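Werkstattbuch Naturfärben, 27. Dez. 2022

Endlich wieder Küpe! Die Indigo-Reihe aus dem November hat mir keine Ruhe gelassen, also heute gleich früh angesetzt: 18 g Pigment auf den großen Topf, dazu Kalk und Fruchtzucker. Nach dem zweiten Rühren kam die Blume, kupfern und dicht, so schön hatte ich sie noch nie.
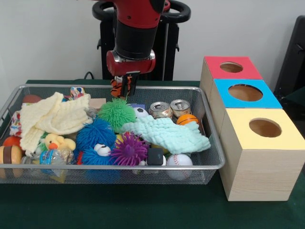
Eintrag: Bożena Grabowska / gegengelesen: Eduardo Figueiredo

Strang 34 (Wolle, Vilarcombe) dreimal getaucht, dazwischen immer gut gelüftet. Der Umschlag von Gelbgrün nach Blau ist jedes Mal ein Fest - ich könnte stundenlang danebenstehen. Die Baumwolle aus Tatthorpe zieht langsamer und bleibt heller, nimmt die Farbe aber wunderbar gleichmäßig an. pH am Mittag etwas abgesackt, mit einer Messerspitze Kalk korrigiert.

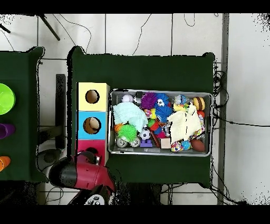
Für die Farbkarte fehlen jetzt noch die hellen Stufen. Eduardo will mit Reseda überfärben, ich möchte vorher ein ganz blasses Blau ohne alles sehen. So ungefähr wie der mittlere der drei gestapelten Holzkästen, zwischen dem blassgelben und dem roten, da stimmt die Helligkeit fast genau. Dafür die Küpe stark verdünnen und nur kurz tauchen. Das Mintgrün von dem zerknitterten Tuch wäre dann der nächste Schritt, mit wenig Reseda!

Offen: Lichtechtheit von Probe 842 prüfen, Kalk nachbestellen, Küpe morgen früh anwärmen und erst danach rühren.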